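**Play kitchen back in business at Arroyo library**

CIVTHORPE — The play kitchen is back at the Arroyo branch library, and it's bigger than the old one. Doors opened at 11 and the kids' corner was busy by lunchtime.

Most of the set came from Callari, the toy store on the north side of town, which gave the library its floor samples in April. The rest was bought with $50 from the branch's book sale. Not a lot of money. Went further than expected, staff said.

New this time: a proper oven corner, more pretend food, and matching cookware in mint green. The old set had lost most of it's plates over the years and was down to one saucepan with no lid. 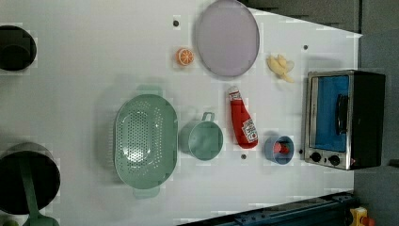 *The new play kitchen table at the Arroyo branch, with toaster oven, colander and ketchup.*

Kids up to age six can use the table any time the branch is open. Grown-ups need to stay in the corner with them. Sessions are 15 minutes when there's a line, longer when there isn't. No sign-up.

Food stays on the table or goes back in the bins under the window — please not in the book return, which happened twice with the old set.

The branch is also asking families to check coat pockets and stroller baskets before leaving. Small pieces walk off. The orange slice is an easy one to lose, same with the little blue cup. Anything found at home can be dropped at the front desk, no questions.

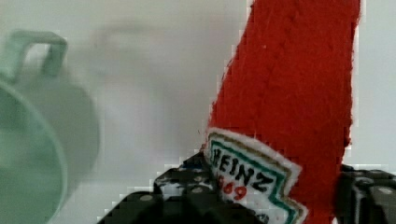

**By the Civthorpe Notes desk**
Neighborhood reporter

The soft ketchup bottle is likely to be a favorite. It's plush and red, with a Heinz label stitched on in black letters. Parents in the corner were already asking where to get one. The desk doesn't know, it came in the box with everything else.

Fabric pieces will be washed every other week and may be missing for a day. Plastic gets wiped down at closing. If something looks grubby, hand it in at the desk and they'll swap it out.

Story time has moved to the back room so the two don't clash. Same hours as before. The puzzle shelf has moved too, it's now next to the picture books.

Still wanted: a kid-size apron or two, play money, and a cash register that works or nearly works. No real glass, no small magnets. Wevano, the repair shop across the parking lot, has offered to look over anything with a battery in it before it goes out to the kids.

Drop-offs at the front desk until 5. Questions, call the branch at extension 2437.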